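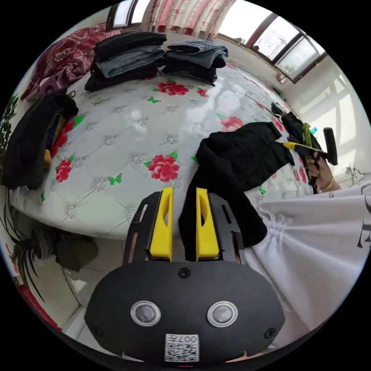

From: Ye-ji Cheon
To: okerine-households list
Subject: Re: [okerine] folding on the bed vs. anywhere else

Sorry for the slow reply, in and out all week. Answering inline and then one long bit at the end that got away from me.

> I've read the whole thread on folding tables and I'm no further along.
> We have one bedroom, no spare surface, and the clean clothes get dumped
> on the bed and stay there till bedtime, when they go on the chair. In
> the morning they go back on the bed. Has anyone got a routine that
> works with ONLY a bed? Please don't tell me to buy a table.

Not going to tell you to buy a table. Had one, a Wosmont, the kind that folds down off the wall. It became a shelf for mail inside a month. Gave it to my cousin. It is now her shelf for mail.

Bed only is fine. I do it bed only. What changed things for me was splitting the bed into zones and sticking to them even when I'm in a rush (always).

Back of the bed, up by the pillow end = folded. Two stacks, side by side, jeans and heavy dark stuff. Left edge = not folded yet. Middle = work area, stays clear. If the middle fills up, stop and fold what's there before you pull more over.

That's the whole system really. My middle is easy to spot, there's a big rose printed on the cover right about there. Yes it's the quilted one with the roses and butterflies, yes I know what some of you think of it, we did that thread in March.

> Also how do you keep the stacks from falling over? Mine are fine for
> five minutes and then someone sits down.

Heaviest at the bottom and don't go high. I used to do one tall stack because it looked impressive and it went over every time. Two short ones lean on nothing and survive a person sitting at the foot end. Not a person flopping. Can't help you with flopping.

Anything with beads or studs goes at the BOTTOM of a stack, flat, trim facing out. I used to put it on top to "protect" it and it slid off and took the next three things with it, plus the beads catch on knits. At the bottom it stays put and you can see at a glance which one it is when you go to put away.

Also fold jeans all to the same width. Doesn't matter what width. I fold in half lengthwise, then in half, then in thirds. If one pair is folded different the whole pile tips toward it.

> And what do you do with the blanket?? Mine is always in the way.

Shove it up in the corner at the head. Truly. I don't fold the blanket until the clothes are gone, it'd just get unfolded again that night. Mine's the dark red one with the white flowers and it spends laundry time in a heap. Folding it first used to cost me a few minutes and a bad mood, and then I'd have a neat blanket taking up a quarter of the bed.

> Last thing. Is it terrible to sort straight onto the mattress cover?

Depends on the cover I guess. Mine's the shiny quilted sort and I don't mind, clean clothes on a clean cover. Two warnings tho. One, shiny means slippy, so stacks creep if the bed gets bumped. Two, mine has little silver studs at the seams and anything loosely knit will find one. Turn sweaters inside out or fold them somewhere else. If yours is plain cotton ignore all of this.

Ok the long bit.

Somebody upthread (Dewulf method people, you know who you are) said to sort by person first, then by type. I tried it, gave it a proper go, 14 loads. For us it was worse. Almost everything in this house is black or dark blue or gray and at sorting stage I can't tell whose black shirt is whose without reading a label, so I was handling each thing twice. Type first is faster. All jeans, then all tops, then the small stuff. Sort by person at the drawer, when you're holding it up anyway.

If your household wears colors the Dewulf way may be great. The one yellow thing in our pile I can find in the dark.

Dark clothes, while I'm on it:

- fold by the window, in daylight. Black and navy are the same color under a bedroom bulb and I've sent out mismatched socks enough times
- lint check before folding. Roller lives on the windowsill, doesn't move
- faded jeans and not-faded jeans get washed seperately but can share a stack, no harm

Floor. The floor is where my system falls down. Anything that doesn't have a zone goes on the tiles next to the bed and then I've got a second pile, and the second pile doesn't get folded because it's on the floor and doesn't feel like laundry any more. Current rule is that floor stuff has to be dealt with before the last item on the bed. Mixed results. If anyone has a fix that isn't a basket I'd like to hear it. I own baskets. They fill up with clean clothes and then we're just living out of baskets.

Plants too, if you keep them near the bed like I do. The long leafy ones get whacked when you shake out a pair of jeans. Shake on the other side. Took me a couple of snapped leaves to learn that, and the spiky one fights back.

Timing: I start when the dryer buzzes and not before, and I stop when the left side is empty, even if putting away has to wait. Folded and still on the bed is ok for an hour. Not ok overnight, that's how the chair thing starts. If you only change one thing, get rid of the chair, or put something on it. Mine has a fern on it now. Can't dump jeans on a fern.

For whoever asked about the Trusholm drawer dividers: I have 2 of them, they're ok, bit flimsy, they pop out if you overfill. Good for tops. Useless for jeans, too deep a fold. Wouldn't buy more but not sending them back either.

And list admin since it came up again, the archive is at 2,982 messages and yes the search is bad. Try "bed folding" with no quotes, the old thread from before the move is in there and it's got the diagram for the thirds fold. If the diagram won't load write me off list and I'll send it over.

Got to run, there's a load finishing.

Ye-ji

P.S. fitted sheets: no. I roll them up and close the door.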